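替没做完的事说几句话

2021-04-01
文/本站专栏作者

我家餐桌靠窗的那一头,从二月起就不能吃饭了。那里铺着一幅拼图,Palamarchuk牌的,盒子上写着3012片,图案是一座带风车的港口。我拼好了四条边和半架风车,剩下的大多是天空,一种从左到右几乎不变的蓝。客人来了总要问一句:“还没拼完呀?”语气很客气,像问一个病人退烧了没有。我每回都赶紧说快了快了,说完心里又有点不服气。我为什么要说快了呢?我明明一点也不着急。

这篇文章就是从这点不服气里长出来的。我想替没做完的事说几句话,替织到一半的毛衣、读到三分之二的小说、学了两年还只会问路和点菜的外语说几句话。我知道这不是什么讨喜的立场,从小老师就在墙上贴“善始善终”,贴得比课程表还高。我也同意,有些事是一定要做完的:答应了别人的活儿,煮到一半的粥,给孩子剪了一边的头发。这些我绝不替它们辩护。我要说的是另外那一大堆,那些只跟我们自己有关、做不完也不会有人挨饿受冻的事。

半成品的名声是怎么坏掉的

我小时候住在外婆家,外婆的针线筐里永远有好几样东西同时开着工。一只鞋垫,一件领口还没收的背心,一块不知道打算做什么的钩花。谁也不觉得她做事拖拉。冬天来了,背心就往前赶一赶;天热了,背心压到筐底,鞋垫又浮上来。她的手跟着季节走,也跟着心情走,下雨天她喜欢钩花,因为钩花可以不看着手,能听雨。那筐东西从我记事起就没有空过,后来她搬家,筐也原样跟着搬了过去。

后来我自己搬到Nellton,住进带电梯的楼里,才慢慢发现大家对半成品的脸色变了。楼下的文具店里卖一种本子,封面上印着一百个格子,让人每天涂一个,涂满了就算“完成一个更好的自己”。我买过,涂到第十一格停了。那本子我到现在都没舍得扔,可每次看见它,心里就被轻轻拧一下,好像是我欠了它八十九格的债。一个本子怎么能让人欠债呢?我花钱买的它呀!

我想,问题多半出在我们记账的方法上。从前一件没做完的东西就是一件东西,放在筐里,占一点地方,等着手再碰到它。如今它先变成一个比例,百分之多少,还剩多少,落后了多少。我手机里那个听书的软件,每打开一次就告诉我一遍,这部长篇我还有十几个小时没听。它大概是好意。可是我本来只想在洗碗的时候听一小段,听那个声音沉沉的朗读者讲一片草原,洗完碗就很满足了,给它这么一提醒,满足就漏掉了一半。

还有读书这件事。我认识不少爱书的人,聊起来都很可爱,唯独说到没读完的书,都要压低声音。有一位朋友把没读完的书统统放进卧室的柜子,客厅的架子上只摆读完了的,说这样踏实。我去她家,总想往卧室那边张望,因为我疑心好看的都在里头。一本书读到一半搁下,有时候恰恰是它在那里碰到了你什么地方,你得缓一缓。我有一本写海岛灯塔的游记,读到守塔人开始给每一种雾起名字的那一章,就合上了,一合合了好几年。那些年里,只要早上起雾,我就会想起他。假如当初一口气读到底,我恐怕早就把他忘了,连同他的雾。

一张桌子该让谁说了算

说到底,没做完的事最招人嫌的地方是占桌子。这一点我承认,而且要认真对待,毕竟房价摆在那里。

我们家的桌子开过好几次会(当然是人开,桌子旁听)。家里人的意见是,桌子应当每晚清空,早上起来看见一个干干净净的桌面,人会清爽。我的意见是,早上起来看见昨晚停下的地方,人会想起自己是谁。双方都有道理,最后的办法是把桌子分了,靠厨房那头归吃饭,靠窗那头归我。分完以后奇怪的事情来了:家里人经过窗边,也会停下来,拈一片蓝色的拼图,对着光看看,试着按一按,按不进去,放下,走了。前后也就刷个牙的工夫。可是我敢说,那是他们一天里很松快的一小会儿。收在盒子里的拼图从来不会得到这样的照顾。

Larkent街上的图书馆也有这么一张桌子,在二楼期刊架后头。桌上常年放着点什么,有时是拼图,有时是一块绷好的十字绣,旁边插着几根穿了线的针,谁来了谁绣几针。我在那里绣过一片叶子的尖儿,歪的,后来的人也没有拆。去年整修以后,桌子撤了,换成了带插座的单人位,能坐的人多了,据说多达100个。我不好意思说这样不好,学生们确实需要插座。我只是每次上二楼,还是会往期刊架后头绕一下。

我常常觉得,一个地方肯不肯留一张桌子给没做完的东西,多少能看出它对人的耐心。家里是这样,图书馆是这样,办公室里也是这样。我从前上班的地方,一家叫Bristance的小印刷厂,老板规定下班前桌面要清空,连便条都不许留。第二天早上每个人都要花好一阵子,把昨天的思路重新摊开来,像每天早上重新搬一次家。校对组有位大姐偷偷把稿子夹在键盘底下,露出一个角,这样她早晨一坐下,手就知道从哪儿接。我跟她学了这个毛病,到今天键盘底下还总压着点什么。

下棋也是同样的道理。我棋下得很差,可是一向喜欢家里有一副棋盘摆在外面,几枚浅色的、几枚深色的棋子随便站着,路过的人看一眼,脑子里就自己走起来了。收进盒子里的棋要有两个人、一个晚上和一份决心才请得出来,摆在外面的棋什么也不要求你。

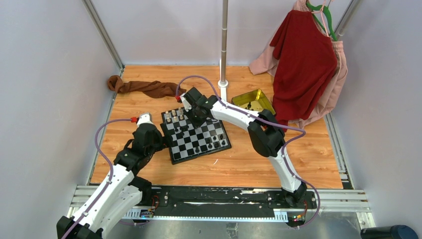
做完以后的那一阵空落

再说说做完了会怎么样。这个话题大家都绕着走,好像做完了就只有高兴。

我做完过一件大东西,是一床拼布被子,断断续续缝了好多年,布头都是从旧衣服上剪下来的,有校服的蓝,有一条我特别喜欢的裙子的格子,还有厨房窗帘剩的边。缝着它的那几年,我出门看见什么布都要摸一摸,跟人聊天聊着聊着就说到颜色上去。最后一针收完是个下午,我把线头咬断,把被子铺在床上,站在那里看,确实很好看。然后我就不知道手该往哪里放了。连着好些天,吃过晚饭我还是会走到放布头的箱子那里,打开,又关上。

我把这种感觉说给别人听,发现有的人也有,追完一部很长的剧有,孩子高考结束有,装修完一套房子也有。盼了那么久,完了,屋子里静得能听见冰箱。当然,过一阵子总会好的,人总会找到下一样事情。可是这至少说明,我们从一件事里得到的好处,大部分早就在做的时候领走了,并没有存在终点等着一次付清。那么,中途停下来的人也并没有损失多少。他该领的已经领了,这个账我觉得应该这么算才公道。

也有人会反驳我,说半途而废惯了,人就没有长性了,将来要紧的事也做不成。我认真想过这个意见,因为提的人多半是真心疼我。可我看周围的人,情形并不是这样。阳台上养着一堆半死不活的花、抽屉里塞着三种乐器说明书的那些人,真碰上老人住院、孩子发烧,守夜守得比谁都稳。长性大概是有限的,像一罐盐,总得省着用在菜上。要是连拼图都要求自己咬牙,到了该咬牙的时候,牙都松了。

不过我也得老实交代,有一类没做完的事我是替不了它们说话的,就是那种一想起来就难受、躲着走的。我有一封信,写给一位搬走的老邻居,写了开头,一直没有往下写,先是因为忙,后来是因为隔得太久,不好意思。这封信跟拼图不一样。拼图我每天都要看它,心里是亮堂的;那封信我把它夹在字典里,查字的时候都要避开那一页。我想这大概可以当一个分辨的办法:你愿不愿意把它摆在桌上。愿意摆出来的,就让它慢慢来,一年也好两年也好;不愿意摆出来的,要么赶紧做了,要么大大方方地扔掉,别让它在字典里继续压着你。

几条不成规矩的规矩

既然写到这里了,我把自家的做法也说一说,有用的您就拿去,没用的就当听邻居唠叨。

给它一个托盘。我的毛线活儿放在一只旧烤盘里,要用桌子的时候连盘端走,用完再端回来,针还在原来那一针上。拼图太大端不动,我就剪了一块硬纸板盖在上头,客人多的时候纸板上还能放花生瓜子。

停的时候停在舒服的地方。织毛衣别停在数针数的当口,读书别停在人名最乱的那一页。下次拿起来,手和眼睛都还认得路,自然就愿意拿起来。

别给它记日子。我从前爱在毛线团的纸签上写开工的月份,后来全撕了。有一件灰毛衣,连我自己也说不清是哪一年起的头,现在每回拿出来都像新的一样。

不要拿它送人情。“等我织完了送给你”,这句话一出口,毛衣就从你的东西变成了别人的债主,再也织不痛快了。织完了再说送,对方还多一份惊喜。

孩子的半成品也要一样看待。搭了一半的积木城,晚上能不拆就不拆,扫地绕一绕。我知道绕着扫很烦,我也烦过,光脚踩上去的时候更烦。可是第二天早上,孩子牙也不刷就蹲在那里接着搭的样子,我觉得值得绕那么几步。

最后说那位老邻居的信。写这篇文章的中间,我去把字典翻开了,信纸已经有点发黄,开头写的是问她新家的窗子朝哪边。我没有接着往下写,另拿了一张纸,写了短短几行,告诉她楼下的玉兰今年开得早,文具店还在,我的拼图卡在天空上了。信封已经贴好邮票,放在门口的鞋柜上,明天买菜的时候带出去。

至于那片天空,昨天晚饭后我按进去两片,其中一片好像还按错了,今天早上看,边上翘着一点。我先去把饭煮上,回头再看看。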